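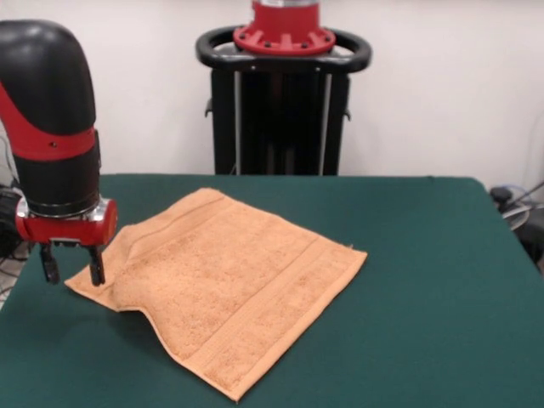
Hand towel on green felt, one fold raised at the corner.

A thread on hand towels, and why the ones in your cupboard never stack square. It's long. Mute now if linen bores you.

1/ The towel in question is a terry hand towel with two woven bands running across it, one near each end. The bands have no loops. The trade calls them borders or dobby bands, depending on who you ask.

2/ Those bands matter more than anything else on the towel. The looped part and the flat part are different weaves, and they don't shrink by the same amount. After enough hot washes the band pulls in and the terry on either side of it goes wavy.

3/ Once that happens the towel is no longer a rectangle. You can match the corners or you can match the edges. Pick one. I match the corners and let the long sides do as they please.

4/ Surface first. Felt, or any cloth with some grip, holds a towel where you put it. On a varnished table it slides about while you straighten the far end. At Brerton, where I learnt this, the folding tables had a blanket under a sheet, pulled tight.

5/ Lay it out flat before you fold anything. People skip this and fold from the air, chin holding the middle. It's quick, and the halves come out different.
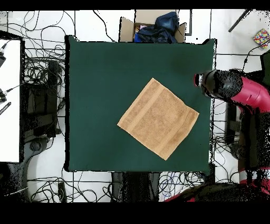

Spread out, corner to corner on the square.

6/ When it's down, look at the bands. They should be parallel. If they are and an edge still wanders, the fault is in the hem and no amount of tugging will cure it. Leave it.

7/ If the bands aren't parallel, the towel has skewed. Take hold of two opposite corners, the ones that look too close together, and pull gently. Do this while it's slightly damp. Bone dry terry springs back.

8/ Samina Rizvi asked whether the towel ought to be square to the table before you start. It makes no difference to the fold. I turn mine square out of habit, and Samina leaves hers at whatever angle they land. Her pile is neater than mine.

9/ Creases. Press them out from the middle towards the edge with a flat hand. If you push from the edge inwards you get a ridge across the centre, and then you have to lift the whole thing and lay it again.

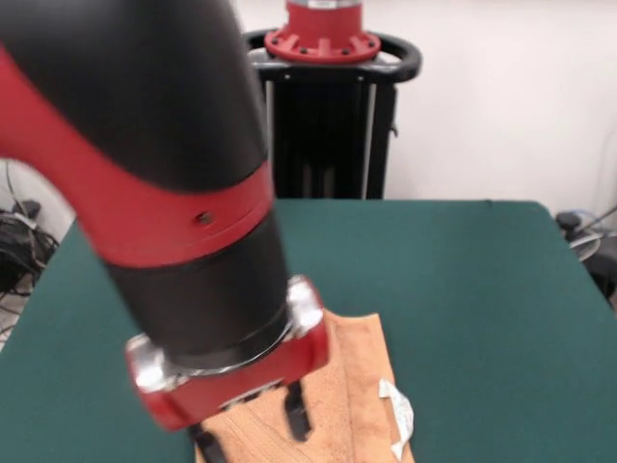

Ridge near the centre, and a diagonal fold on the right.

10/ A ridge like that is worth dealing with before the first fold. Fold over it and it doubles. Fold again and you have a lump in the pile that tips everything above it.

11/ The method I use, for a towel with a band at each end:
Long sides in to the middle, so it's in two thicknesses and half the width.
Ends together, band on band.
In half once more.
Put it away with the rounded edge facing out.

12/ "Band on band" is the only check you need. If the two bands sit on top of each other the rest will be near enough. If they're out by a finger's width, undo the last step only.

13/ Jad Haddad prefers thirds lengthways, hotel fashion. It suits a rail, where you want the band showing at the front. For a shelf it makes a narrow, thick parcel that falls over.

14/ Weight, as someone always asks. Mine are 400 gsm. Heavier ones feel nicer in the shop and take an age on the line. I get 16 of these on one shelf in two piles, and a heavier set wouldn't go in.

15/ Picking up. Terry is awkward to get hold of at the edge when it's lying flat. Take the corner, where the hem is doubled and there's something to grip. Pinch further in and you raise a fold and drag the rest along behind it.

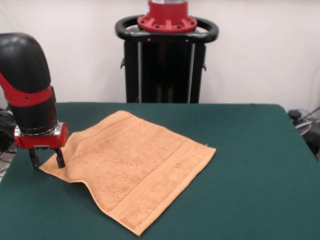 16/ Loose threads. Snip them close with small scissors. Do not pull. A thread at the hem is usually the tail of the stitching and pulling it gathers the whole side. In the middle of the pile it's a loop, and pulling that leaves a bald line.

17/ Washing, briefly. No fabric softener, it coats the loops and they stop taking up water. Shake each towel hard before it goes on the line. Peach and tan shades fade along the fold if they're kept in sunlight, so rotate the pile.

18/ Talha Soomro says he irons the bands. I've tried it. They do lie flatter, and the next wash undoes it. I'd only bother for guests.

19/ I bought a set from Mondal in December and the bands were crooked from new, before any washing. Check this in the shop by folding one end to end. If the bands don't meet there, they won't meet at home.

20/ Bath sheets are another matter, they need either two people or a bed. I'll do those separately when I've got the measurements back off Shoaib.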